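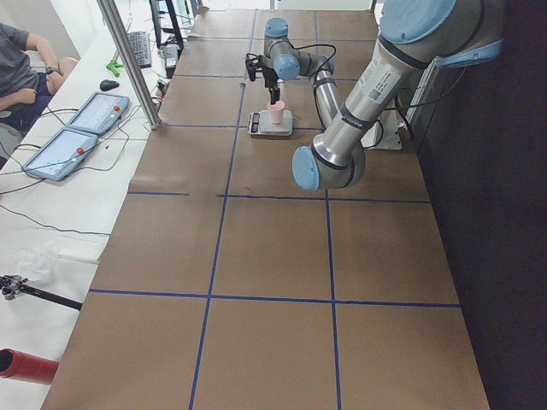
June, notebook, dye and ink bench

Morning, a bit after 8. Opened the walnut jar first thing because I couldn't wait any longer, and wow. The husks have been sitting in rainwater since we bagged them at Nirken last fall and the liquor is nearly black now, with a smell like wet leaves and old tea. Strained it through two layers of muslin into the enamel pot. Got 3720 ml, which is more than I dared hope for, so there's enough for a proper comparison and still a jar to put by for whoever does the bookbinding days.

Plan for this batch:
Reduce slowly to something that writes, split it, try gum arabic in one half and leave the other half plain. Then the same nibs and the same papers for both. I also want an iron version, but only a small one, since iron turned the last walnut ink a dull gray-brown that I didn't love.

9:15. Pot on the small ring, lowest setting. Note to everyone: the Feltix hot plate runs much warmer than its dial says. Use the old coil one for anything you care about. I scorched a madder bath on the Feltix in the spring and the pot still isn't right.

10:40. Color on a strip of scrap: warm tan, like milky coffee. One dip. Three dips gets you to saddle brown, and it dries with a slightly darker rim that I think is beautiful. I know people want an even line, but for washes that rim does half the drawing for you!

11:30. Down by a third or so. A skin keeps forming, so I'm lifting it with a spoon and saving it on a saucer. It dries to shiny flakes. Ground a few of them with a drop of water on the glass and they came right back as ink, deep and quite glossy. So a dry version may be the way to go for travel kits. Must look into this properly. How long do the flakes keep? Do they go moldy if the lid is tight? Put a pinch in a tin, labeled, top shelf next to the alum.

Lunch. Left it off the heat with the lid tilted.

1:20. Back on. While it simmered I cut the test papers. Using four: the cheap sketch pad, the Szabo cotton rag (the last of the cream, please reorder), ordinary printer paper, and the heavy watercolor offcuts. Penciled the name on the back of each one BEFORE inking this time. Last month's set is basically useless to me, a pile of lovely brown squares and no idea which is which.

2:05. Stopped at 700 ml. Could have gone further but it was starting to drag on the spoon. Divided it:

Jar A, 350 ml, plain
Jar B, 350 ml, gum arabic, 20 drops of the strong solution to start

Shook B and let it stand. First strokes with the steel nib:

A on rag: feathers a little, lovely soft edge, strong color.
A on printer paper: hopeless, spreads like a spill. Expected.
A on sketch pad: better than on printer paper, still hairy on the downstrokes.
A on watercolor: very good, sinks in and stays put.
B on rag: oh, this is the one. Crisp, dark, a tiny bit of shine. Wrote the whole alphabet and then just kept going.
B on printer paper: usable for big letters.
B on sketch pad: good, nib catches now and then but that's the paper's tooth.
B on watercolor: sits up on the surface, dries slower. Smudged it with my sleeve.

Reed pen was a different story with both. The reed holds so much that B comes out in a bead and then runs. A behaves much better. So thin for reed, gummed for steel, and I'd like to write that on the jars.

3:30. Small iron test, a spoonful of A with a few grains of ferrous sulfate. It went darker within the minute, greener than I remembered, and then settled to a sort of wet-slate color. Not bad at all for shadows. I take back some of what I said above. Did a wash of plain A with iron lines over the top and it has real depth, almost like an old map.

Light test: one strip of each taped in the south window, half under foil. Check at the end of the month. The Pumix brown we bought is up there too so we have a shop ink to compare against.

Preservative. Clove oil, 2 drops in each jar. Smells like a holiday cake. If either one grows fur anyway, please write the date on the lid before you throw it out.

Cleaning up: walnut gets into everything. The sink is fine if you rinse right away, the wooden spoons are brown forever, and my left hand will be too for a week. Gloves are in the second drawer and I did not wear them.

Still to do
- reduce a cupful of A all the way to flakes on the glass plate
- brush tests, nothing done yet with the soft brushes
- try B with less gum for the sketch pad
- leftover husks are in the lidded bucket by the back door, they've got a second, weaker bath in them, good for wool. Don't compost them yet please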